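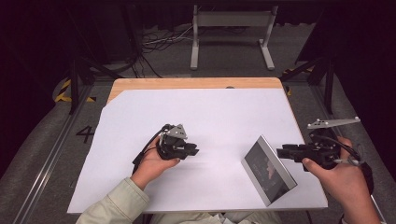
How long does the Gomow bench top need before its first use?
Leave it 18 hours after oiling, longer in cold weather.

Section 2: Levelling the bench

1. Stand the bench where it will be used.
2. Turn each foot until the top sits level.
3. Tighten the lock nuts with the Skoryk key supplied.

Caution: two people are needed to lift the bench. It weighs 63 kg.

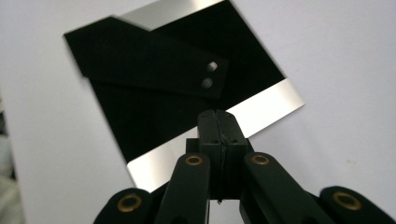

4. Check the level again after a week and adjust the feet if the floor has settled.

Note: on carpet, fit the Oltus pads (part 182) under the feet before step 2.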